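Let the Fingers Wear Out

I want to make a case for the most boring part on a robot cell, and I want to make it loudly: the gripper fingers. The arm gets the money and the vision system gets the meetings. The fingers get a drawer, if they're lucky, and somebody's old hex key.

I look after a cell we call Kevo. It picks small parts out of totes and sets them into trays, and it has done that on two shifts a day since before I came to Kurkdale. When I took it over, the maintenance sheet had 62 lines on it. Grease this, check that backup battery, wipe the fan screens. Exactly one line was about fingers, and it said "inspect." Inspect for what? Nothing on the sheet said. I asked Adelino Tavares, who had written it years earlier, and he laughed and told me it meant "look at them and see how you feel."

I've come to think he was closer to right than the sheet was, but you have to know what you're looking for, and that takes setup work that most shops skip.

Start with the mounting. Our fingers bolt to the jaws with two screws and locate on a pin, and for a long time the pin hole on one side was a hair loose. You could torque everything perfectly and still have one fingertip sitting higher than its partner. The cell ran fine that way, mostly. It dropped a part now and then, somebody cleared the fault, and the count on the screen kept going up. By the time I pulled the log it showed 3,227 dropped-part faults, and every single one had been reset by a person walking over from some other job. Think about that walk! All that shoe leather, and the cure was a new pin and a reamed hole.

So my first opinion, and I'll argue it with anyone: set the fingers before you touch the program. When a robot starts missing picks, the natural thing is to grab the pendant and nudge the point. It works right away, which feels great. Then somebody swaps the fingers, the nudge is wrong, and the next person nudges it back. We had pick positions in Kevo with so many corrections stacked on them that I gave up trying to work out what the original number was. I threw them all out, put in a fresh pair of fingers, closed them on a gauge block, and taught every point over again. It took most of a night and I enjoyed every minute of it (I know how that sounds).

My second opinion is about wear. People hate seeing marks on a tool. Merja Laaksonen, who runs the Zeleke line across the aisle from us, used to polish her fingers at every service until they looked new, and they were lovely, and she was also taking off material in a place where the grip depends on it. Scuffs tell you where the load goes. If the marks sit at the inner ends, evenly on both sides, the jaws are meeting the part where they should. If one finger is scraped and the other is clean, something is out of line, and you've found out for free. I take a photo of the pair at each change and tape it inside the cabinet door. Merja does it too now, though she still polishes the backs.

Third, spares. Keep a matched pair on the shelf, bagged together, never singles. We buy ours as blanks from Seltau and finish them in our own shop, and the temptation is always to replace only the bad one. Don't. A new finger across from an old one will close off center, and off center is how you get the kind of fault that only shows up on the smallest part in the family, at four in the morning.

What I love about this work is how much of it still happens standing next to the machine. I can read torque curves at my desk, and I do, they're wonderful. But the good sessions are the ones where one of us has the gloves on and the handheld out, someone else is down among the equipment, and we're moving the arm a little, stopping, talking, moving it again.

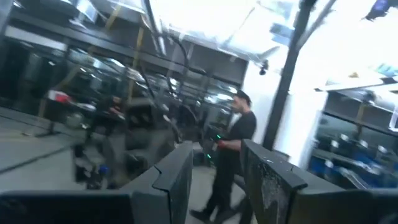 You hear things at slow speed that you'd never hear in production. A jaw that hesitates just before it closes sounds different from one that closes clean, and once you've got the sound in your ear you'll catch it from the next bay over.

I do understand the case against all this. A production manager will tell you the cell is making rate and to leave it alone, and on most mornings that's good advice. I'd only ask for a fixed slot. Ours is now every 600 hours of run time: pull the fingers, check the pins, close on the block, write down the number, put them back or change the pair. It's short enough that we fit it in over a shift change. In December we did it with the whole line waiting on us and still had Kevo picking before the coffee was gone.

The sheet has changed, too. Where it used to say "inspect," it now has a sketch of both fingers with the wear zones shaded in, and a blank for the gauge reading. Adelino wants to add a box for how you feel. I've told him I'm open to it.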